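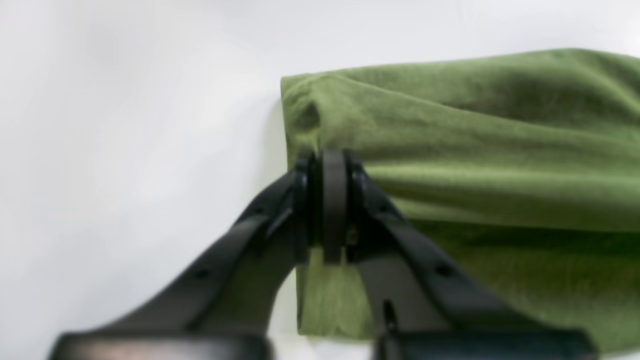 Hearing Loss in Later Life: Notes Following the Penthorpe Review

Posted Fri 30 August
Filed under: Ageing and Health

Readers of this blog will be aware that I spent much of the past year assisting with a review of hearing support for older residents of Penthorpe. The written report has now been circulated to those who took part. What follows is a personal account of matters that received little space in it, and the views expressed are my own.

The review drew on 1,766 completed questionnaires from residents aged 65 and over. Respondents were asked whether they had difficulty following conversation, whether they had sought a hearing test, and whether any hearing aid supplied to them was in regular use. The last of these questions gave us the most trouble. "Regular use" had been left undefined, and it was clear from the comments that some people understood it to mean every waking hour while others meant Sunday lunch with the family. I would ask for hours per day if the exercise were repeated.

Many respondents described a long interval between first noticing a difficulty and raising it with a doctor. Several wrote that a husband or wife had noticed first. Others had concluded that people on the television no longer spoke clearly, and had bought a new set before considering any other explanation. I have some sympathy with this view, having done the same with a telephone.

The follow-up interviews were conducted by Liis Baranauskienė at the Wannasri day centre. She took the sensible decision to hold them in the small sitting room at the back, away from the kitchen hatch, and to limit each session to 6 people. The earlier pilot had been held in the main hall, where a hard floor and a high ceiling made it almost impossible for anyone with a hearing aid to follow what was being said. The recordings from that day were of little value.
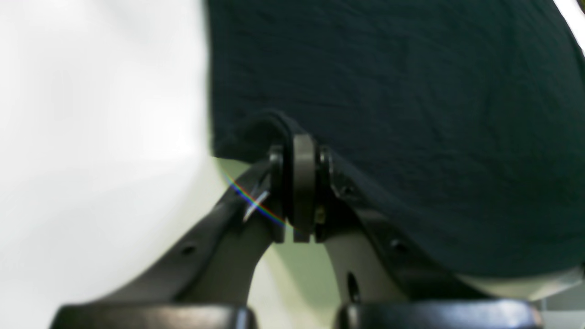
Background noise was raised in every interview group. Participants spoke at length about cafés, waiting rooms, church halls and family gatherings. One woman of 80 told us that she had stopped attending her card afternoon, of which she had been a member for many years, when it moved to a room shared with an exercise class. She had given the organiser a different reason. Withdrawals of this kind are seldom recorded anywhere, and a club secretary looking at the attendance sheet would have no means of knowing the cause.

There was a good deal of discussion about the aids themselves. Small batteries were a recurring complaint, particularly among those with arthritis in the fingers, and rechargeable models were generally preferred where they had been offered. Cleaning was less well understood. A number of participants had never been shown how to change the tubing, and two had stopped wearing an aid that they believed to be broken. Spyros Matić, who attended the later sessions as a visiting audiologist, found that both needed only a new wax filter. He has since prepared a single printed sheet on routine care, in large type, and copies are kept at the Wannasri reception desk.

The matter of cost also deserves mention. A grant of £2,503 from the Darkumow Fund paid for room hire, printing and transport. It did not extend to a portable hearing loop, although we had hoped that it might. One was lent to us by Grimex for the final sessions, and those who used the loop setting on their aids reported that they could hear the speaker well. Others discovered during the session that the setting had never been switched on. I would advise anyone with a hearing aid to ask about this at the next appointment.

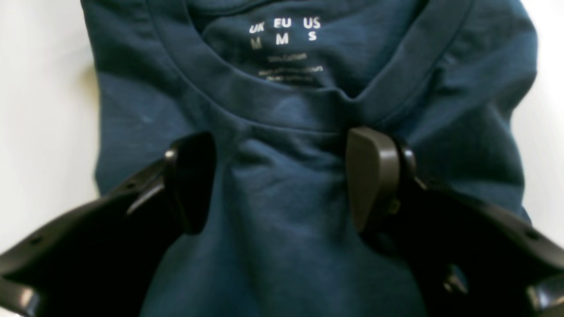 Dark teal T-shirt with a ribbed round neckline.

I have been asked by several relatives of participants what they might usefully do at home. The suggestions made in the interviews were modest ones. Face the person when speaking. Turn off the radio before beginning a conversation. If a sentence has been missed, say it again in different words, and do not raise the voice. Above all, please avoid "never mind, it wasn't important", a phrase which caused more annoyance among our participants than any fault in their equipment.

A second round of interviews is planned for November, again at Wannasri, and will include residents who have been offered a hearing aid and declined it. Their reasons were poorly covered by the questionnaire. Transport can be arranged for those living in the outlying parts of Penthorpe, and companions are welcome to attend. Requests should be made at the reception desk, in person or in writing.

Comments on this post are open and will be read before publication.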